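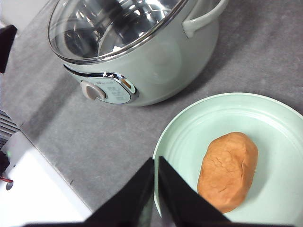

Proofing in a cold kitchen comes down to holding the dough at one temperature for long enough, and most of the trouble people report on this list is really a room problem. My kitchen sits at 61 in March and the counter is colder than that. A mint-green electric pot with a glass lid and a knob on the front does as well for a proofing chamber as anything sold under that name, provided the pot is off by the time the dough goes in. I keep the lump on a plate until then, so it isn't sitting directly on the speckled counter losing heat from underneath. Warm the pot on its lowest setting for two minutes with a little water in the bottom, switch it off, wait, check with a thermometer, and put the dough in a bowl inside. If it reads over 85, wait longer.

Search the archive Go Advanced search

Filed under: Bread & Dough > Rising and Proofing > Cold weather

From: Zeyu Xu
March, 6:40 a.m.
Re: Dough not moving after five hours

Replying to the question below, and to the two people who wrote to me off list about the same thing.

> I have made the Drorness loaf four times since the weather turned and
> every time the first rise takes five hours or more. The recipe says
> ninety minutes. I have replaced the yeast twice. The dough feels right
> when I knead it. It just sits there. I tried the oven with the light on
> and the bottom of the dough dried out. Is the recipe wrong, or should I
> be using more yeast in winter? I bake for six people and would like to
> eat before nine.
>
> Also, does anyone still have the old flour table? The link in the
> list file is dead.

The recipe isn't wrong, but it was written for a warm kitchen and doesn't say so. The Drorness loaf first went around in the 1971 booklet, and the times in it were copied into every later version without the note at the front, which says the dough should be at 78 degrees when you finish mixing. If yours comes off the counter at 66, ninety minutes won't do it. Five hours doesn't surprise me.

I wouldn't add yeast. You can, and it will rise sooner, but the loaf will taste of it and go stale by the next afternoon. Fix the water first. Take the temperature of your flour. Double the number you want for the dough and subtract the flour temperature, and what's left is your water temperature. For 78 degree dough and 62 degree flour, that means water at 94. This ignores the heat from kneading, which doesn't amount to much by hand. With a mixer, go a few degrees lower.

On the oven light: it works in some ovens. In mine the back corner got to 100 and the front stayed in the seventies. If you want to keep using the oven, put the bowl on the middle rack, cover it with a plate or a wet towel wrung out well, and leave a thermometer in there for an hour before you trust it. A dry bottom probably means the bowl was metal and too close to the bulb, or the dough was on a tray.

Quantities, for six people. I use 912 grams of flour and make two loaves. The full batch in the booklet comes to 1560 grams of dough and I find that a nuisance to shape in one piece, so divide it before the second rise. The second rise should be shorter than the first. Go by the look of it and press a floured finger in near the edge. If the dent fills slowly and not all the way, bake.

If you still can't get dinner out before nine, mix the night before, use half the yeast, and leave it covered on the counter. A cold kitchen is useful for that. I do this most weeks from November on and have stopped looking at the clock.

The flour table is message 234 in the archive. Search on "Zostum table" with the quotes, otherwise you get every message with the word table in it. The protein figures for the Qian flour are out of date, and they changed the bag size as well. The rest I still use.

One correction to my own post from last month. I gave the salt as two teaspoons per loaf. It should be two teaspoons for the pair if you are using fine salt. Sorry to anyone who made it the other way.

Zeyu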